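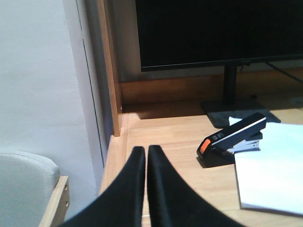 Cookies help us run this site. By staying here you accept our cookie policy. OK

Desk Jobs: our robotics club gallery

Posted January 4, 2022
4 min read

Hi again from the club! I promised everybody a gallery page back in November and then we all got busy with the arm, so thanks for being patient. I'm the one who keeps the notebook, which apparently makes me the one who writes the web page too.

For anybody new, our project this year is called Totent. The idea is a robot that can tidy up an ordinary desk: find the loose stuff, pick it up, put it back where it goes. We picked desks because everybody on the team has a messy one (mine is the worst, I've seen the others) and because office supplies are so much harder to grab than the foam blocks we practiced with last year. Foam blocks forgive everything. Staplers do not!

Our mentor is Lech Zieliński, who has been super generous with his evenings and who still makes us write down what we think will happen before every single run. I used to grumble about that. Now I kind of like flipping back and seeing how wrong I was.

Desk day, from the wrist camera

The wrist view is my favorite because you get the two black fingers coming up at you with their tips nearly touching, and the whole desk spread out past them. There's a black stapler lying at an angle in front of the monitor stand, with a bit of bright orange near its front end, and some white paper tucked partway under it. That paper is a really mean little problem. If you want the sheets, you have to deal with the stapler first, and Totent has to figure out that order without one of us typing it in.

The bigger stack of paper off to the right is a different headache. It has a nice thick front edge, so you'd think it would be easy, but the fingers want to squeeze and a stack wants to slide. We've been arguing about whether to push it square or leave it alone and call it tidy. I'm on team leave it alone.

I also love how the light falls in this one, bright on the near part of the wood and then shadow back behind the monitor. It's pretty to look at and a pain to write code for. Our first color threshold was happy in the bright part and totally lost in the dark part, and a black stapler throwing a dark shadow didn't help one bit. We ended up changing how we find edges, and that ate most of a weekend and a truly embarrassing amount of popcorn.

Where we are now

We've logged 1538 grasp attempts in the notebook, counting the silly ones. The last 200 were all with the newer finger code, which we named Kurek (long story, there's a rooster in it). It closes slower than the old version and it's a lot gentler on paper.

We have 3 tasks to show at the Girnden meet: stapler, paper and pens. Pens are going great. Paper is going okay. The stapler and I are not on speaking terms, but we've got 2 more practice sessions on the books before we pack everything up, and I have a new idea about grabbing it across the arm that I want to try first thing.

If you're going to Girnden too, come find our table! The Clotow team said they'd be set up next to us and they're bringing a sorting robot I've been dying to see up close. Bring your own stapler if you want and we'll let Totent have a go at it. Big ones welcome, electric ones please ask first.

More pictures when I get the pens sorted out.

Get club updates by email. Enter your address to subscribe to our newsletter. Unsubscribe anytime.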